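I have wanted to write something about desks for a while now, and I kept putting it off because my own desk was too much of a mess to write at. So take this with a grain of salt! It comes from a man who spent a good part of October eating lunch over his keyboard because he couldn't face moving the cables.

My opinion, if you want it up front, is that we've been tidying desks the wrong way around. Everybody starts with the stuff on top. You buy a little tray, you buy a little cup for the pens, you buy one of those bamboo risers (I own two, please don't ask), and a month later the tray is full of things that aren't trays' business and the riser has become a shelf for mail. I say start with the wires. Get down there, find out where each one goes, and unplug whatever isn't doing anything for you. The pens can wait.

I got into an argument over this with my friend Santeri Nurmi, who is a drawer man. Santeri believes a desk is only as good as its drawers, and that if you have enough of them, everything else sorts itself out. He once spent $400 on a desk from a place called Marchal because it had a drawer running almost the whole width, and he talked about that drawer like other people talk about a boat. And fine, it's a lovely drawer. But I've opened it. There are 11 phone chargers in there, and I'm fairly sure he only has the one phone. 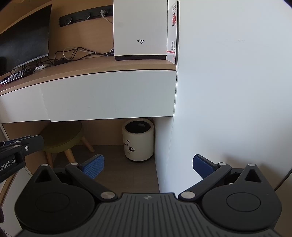
The trouble with cables is that they're never anybody's fault. A dirty mug has an owner. A pile of paper has a date on it. A cable just shows up behind the monitor one day and settles in with the others, black ones and white ones all wound together, and you leave it alone in case it turns out to be the internet. I've lived with cords for years on that basis. When I finally traced mine back to the wall, one of them belonged to a printer I gave away two apartments ago.

I will say a kind word for power up on the wall, where you can see it. I grew up in a house where every outlet was behind something heavy, and plugging in a lamp meant moving a bookcase. Sockets at desk height, out in the open, are one of the few modern things I'd fight for. You see what's plugged in. You can pull it out without getting on your knees. My brother-in-law Naveen thinks it looks ugly and wants everything hidden in a box with a lid, and I keep telling him that a box with a lid is how I ended up with the printer cord.

Then there's packaging. I can't be the only one who keeps product boxes on the desk – the good ones, with the crisp corners – in case the thing inside has to go back. Mine sat there so long it became part of the furniture. I dusted it! I finally looked up the return period on mine (a Josura speaker, very nice, no complaints) and I had missed it by 19 months. Out it went, and I've got room for a plate now.

And could we please have more stools? I know, I know, your back, your posture, the big mesh chair with the levers. I have the mesh chair. It's great for long days and it's terrible for everything else, and it doesn't fit under the desk, so it's always out in the middle of the room like a guest who won't sit down. A small round stool with a padded seat goes right underneath when you're done. The floor comes back. I'd put a wastebasket down there next to it, too, something with a bit of cheer to it, because people throw more things away when the basket is close by and friendly looking. I have no science for this. 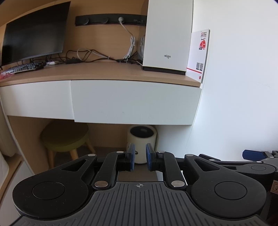 Back to Santeri and his drawers for a minute, since he'll be reading. Where I do agree with him is on fronts. Give me a plain white front with no handle sticking out to catch my sweater, under a wood top that isn't trying to look like marble. That's a desk I could sit at for ten years. What I'd add is that a drawer should have some air in it. If you have to press down on the contents to get it closed, you don't have storage, you have a spring.

So I did my own desk last weekend, wires first. It took an afternoon and most of an evening, and I filled one grocery bag with cords I couldn't name. The bag is in the hall closet. Santeri says that doesn't count as getting rid of them, and we're still arguing about it.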